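Projet Wisora – Apprentissage de la manipulation à deux bras
Rapport d'avancement, période de mars à juillet
Rédaction : Elaheh Esfahani, avec Benedek Szilágyi pour la partie matérielle
Destinataire : fonds Zarei, programme recherche appliquée

1. Rappel de l'objet

Le projet vise à comparer deux façons d'apprendre à une paire de bras la saisie d'objets de formes irrégulières : un apprentissage à partir de démonstrations téléopérées seules, et la même base complétée par des épisodes autonomes que le système note lui-même. La convention prévoit une première comparaison chiffrée à la fin de la deuxième période. Elle est disponible et figure au point 4.

2. Poste d'essai

Le montage n'a pas changé depuis le rapport précédent. Les deux bras sont fixés à l'avant d'une enceinte en profilés d'aluminium et travaillent sur un plateau commun. La calibration est refaite chaque matin à 8 h 30, avant la première série.
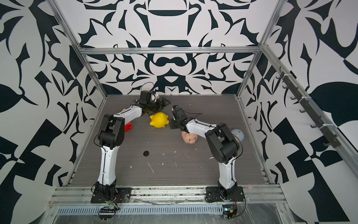

Le choix des objets a été revu en avril. La première liste, fournie avec le logiciel Flurna, ne comportait que des cubes et des cylindres, et les deux méthodes y obtenaient des résultats trop proches pour être départagées. Nous sommes passés à des jouets, dont les formes offrent peu de prises évidentes. La tirelire rose couchée sur le côté, sous la pince de droite, et la petite vache blanche et noire placée à gauche font partie de ce nouveau jeu. Les objets pleins et lisses posent surtout un problème d'ouverture de pince ; les figurines à pattes posent un problème d'orientation. Le jeu complet comprend 13 objets, dont cinq sont réservés à l'évaluation et n'apparaissent jamais dans les données d'entraînement.

Les parois à motif noir et blanc sont conservées pour toute la durée du projet. Toutes les données ayant été acquises avec ce fond, un changement en cours de route rendrait les deux périodes difficiles à comparer. L'essai sur fond uni demandé par le fonds est reporté à la troisième période.

3. Données recueillies

La base compte à ce jour 1076 épisodes validés, démonstrations et épisodes autonomes confondus. Un épisode est validé lorsque les flux des caméras et les positions articulaires sont complets et synchronisés. La réussite de la saisie n'entre pas dans ce critère : les échecs sont gardés et étiquetés, car la seconde méthode s'en sert.

Le tri automatique écrit par Benedek Szilágyi est en service depuis mai. Il écarte les enregistrements incomplets à la fin de chaque série et nous évite la relecture manuelle du soir. Il reste un défaut connu : lorsque les deux pinces se trouvent très près l'une de l'autre, l'étiquette de l'objet saisi peut être attribuée au mauvais bras. Ces cas sont encore corrigés à la main. 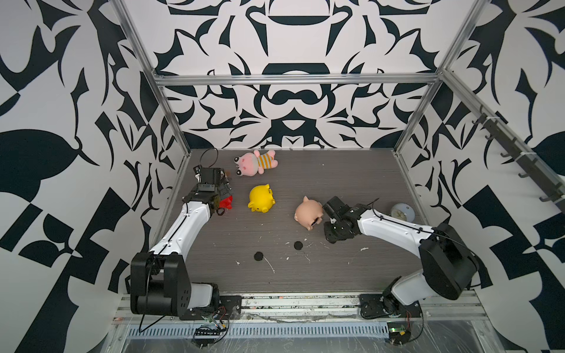 Figure 2. Poste d'essai : petit objet rouge tenu par la pince gauche, pince droite au contact d'une figurine de cochon.

4. Premiers résultats

Sur les objets d'entraînement, les deux méthodes se valent. Sur les objets réservés, la méthode complétée par les épisodes autonomes dépasse de 10 points le taux de réussite de la méthode de référence. L'écart vient presque entièrement des objets couchés, pour lesquels les démonstrations humaines sont peu variées : l'opérateur approche presque toujours par le dessus, alors que le système a essayé d'autres angles.

Le gain disparaît sur les objets souples. La pince se referme avant d'avoir atteint une zone assez épaisse, et la notation automatique compte parfois comme réussie une prise qui lâche ensuite. Tant que ce point n'est pas réglé, nous ne souhaitons pas publier le chiffre global.

5. Difficultés et écarts au calendrier

Le remplacement d'un moteur d'épaule, commandé chez Bremex, a immobilisé le bras droit en juin. Les séries à un seul bras ont continué pendant cette période, mais celles à deux bras ont pris du retard. La dépense a été imputée sur la ligne maintenance, sans dépassement.

6. Période suivante

– Reprendre la notation automatique pour les objets souples, avec un contrôle de la prise après levage.
– Corriger l'attribution des étiquettes lorsque les pinces sont proches.
– Rattraper les séries à deux bras, puis mener l'essai sur fond uni.

Nous demandons au fonds l'accord pour décaler la remise du jeu de données à la fin de la troisième période. Le budget total reste inchangé.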